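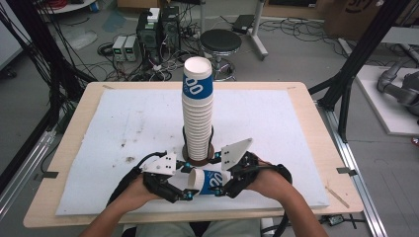 Hilo: licencias flotantes en Plitel, lo que hemos aprendido al migrar

1/ Vendemos Plitel, un plugin de facturación para escritorio. Hasta agosto cada licencia iba atada a un equipo con número de serie. Ahora usamos licencias flotantes con el servidor de Lirnetti. Dejo notas por si alguien está en lo mismo.

2/ El cambio lo pidieron los clientes con turnos. Una gestoría con 22 puestos nunca tiene más de 9 abiertos a la vez y pagaba los 22. Con la flotante compra 9 y los reparte el servidor.

3/ La integración fue corta: una llamada al arrancar para pedir plaza y otra al cerrar para devolverla. Lo largo fue todo lo demás.

4/ Primer problema: los cierres bruscos. Si el programa se cae, la plaza queda ocupada. Pusimos una señal periódica, y si el servidor deja de recibirla durante 9 minutos, libera la plaza. Con menos margen echábamos a gente con mala wifi.

5/ Segundo: los portátiles sin conexión. Permitimos reservar una plaza hasta 22 días. Durante ese tiempo cuenta como ocupada aunque el equipo esté apagado. Conviene avisarlo en la propia ventana, porque en la documentación no lo lee casi nadie.

6/ Las máquinas virtuales clonadas daban el mismo identificador. Ahora combinamos el del equipo con el del usuario.

7/ Probamos también Ploltau. Funciona bien, pero el servidor local solo va en Windows y tenemos dos clientes grandes en Linux. Descartado por eso.

8/ Las claves antiguas siguen activando. Las canjeamos por plazas flotantes a petición, sin coste. De momento van 200 canjeadas.

9/ Queda pendiente el panel para que el administrador expulse una sesión. Saldrá en la próxima versión. El conector para Nwankwo va después, todavía sin fecha.

Usamos cookies propias y de terceros para mejorar tu experiencia. Aceptar todas | Configurar | Rechazar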